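**The bench that doesn't exist**

Seo-ah Hwang's desk at Drilmont is mostly coffee cups. The bench she works on is all software — arm, fixture, floor, shadows, the lot. 400 practice runs overnight, then she reads the failures over breakfast.
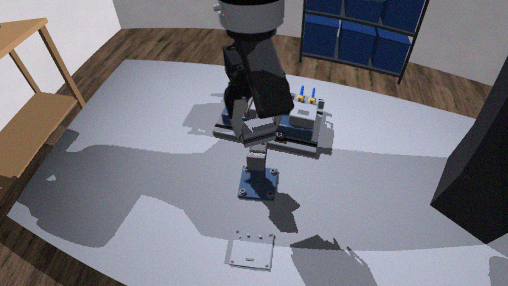

Her method is called Koo. Short version: the policy gets no script. It learns from its own near misses, re-run from the moment just before things went wrong, with the lighting shuffled each time. Shadows matter more than you'd think. The one falling across the blue plate with the bolts is the kind of thing that used to wreck position estimates by a few millimeters, and a few millimeters is a jammed part. In February Koo was finishing 8 assemblies in a hundred. Now it's 71. Same arm, same parts, diffrent diet of mistakes.

Shayne Ngata, who runs the tests at Paneck, isn't sold yet. "Seventy-one in sim," he says. "Ask me again with real bolts." Fair. He's seen good numbers die on a shop floor before — friction mostly, and cheap cameras.

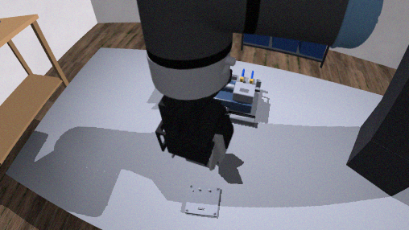 So the next step is Stilside, where two real cells are being wired up. No retraining allowed, that's the bet. Hwang thinks she'll lose maybe a third of the score on day one and get most of it back within a week. Ngata thinks half, and slower. Neither would put money on it when I asked, altho Hwang thought about it for a while.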